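Sterwood's magistrates' annex has a lost property cupboard, and I have now spent more time thinking about it than about my pension. It came up because my neighbor Marcelino Goicoechea had his jacket stolen off the back of a chair in a café, reported it like a good citizen, and was told some months later that it had been found. Wonderful news. He could have it back once the case was closed.

The case, as far as anyone could tell him, was one man, one jacket and a guilty plea. It stayed open for 312 days.

I don't want to be flip about crime. There are people in this town waiting on far worse than a jacket, and if the police told me every officer was busy with those, I would shut up and buy Marcelino a coat myself. What they told him was that his property was "pending in Flilludent." Flilludent is the evidence tracking system the county bought two years ago. It sounds like something you'd gargle with, and it works about as well on theft.

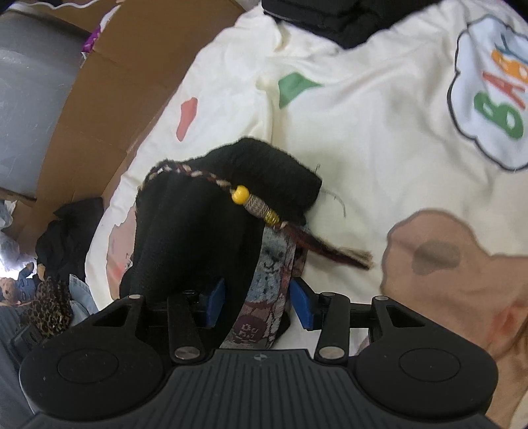 A woven strap and a piece of black knit.

Under the old arrangement, a clerk named Paul wrote things in a ledger. Paul could be grumpy before ten in the morning, but you could telephone him and he would walk to a shelf. Now you get a reference number and a web page. Marcelino's page said his request was number 521 in the queue. In November it said 64, which cheered him up no end, and on a Friday soon after it said 200. I would love to meet the 136 people who got in ahead of him.

Kumudini Weerasinghe, who spent a long career defending shoplifters and now teaches evening classes, thinks I'm being unfair to the software. Her point is that property was always the last thing on anybody's list. Courts exist to decide what happens to the accused, and the person who lost the bicycle or the handbag is a witness if they're lucky and a form if they're not. She may be right. She usually is, and she charges nothing for it these days.

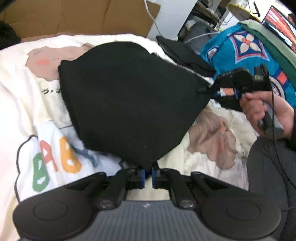
Black fabric on a cream printed sheet.

My own proposal is dull. If the thief pleads guilty and nobody disputes whose jacket it is, photograph it and give it back that week. The law in most places already allows something like this – what's missing is a person with the nerve to sign for it. Make that person's name public. Put it on the door.

Marcelino did get his jacket in the end. It came in a sealed bag with someone else's scarf, labeled "Emo," which we took to be a surname until the desk sergeant explained it was a description. He has tried to hand the scarf in. They've given him a reference number.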